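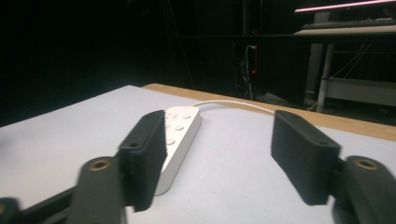 White power strip between the finger pads, from the wrist camera

Does lighting matter this much for hand-held gripper demos?

pads_and_pulleys
Hi all, I've been copying the Grernillow method at home: record demos with a hand-held gripper, train on them, then run it on the arm. I've got 556 demos of picking up a power strip on a pale table, all done in the evening with the room dark behind. Evening test runs are lovely! Try it on a Friday lunchtime and it closes beside the strip. More demos, or different ones?

Berido_fan
Different ones. I did 118 extra in daylight and that helped mine far more than the 3,000 I'd already got in one room. White on white is hard going too, so shift the table and swap the background while you're at it (bit of a faff, I know). Keep 23 back for testing, and don't peek at them.

mossytoast
get a bigger lamp

Nygård22
I'd check your exposure first. If it's on auto, lock it and redo the lunchtime test before you record anything else. Mine was drifting for weeks.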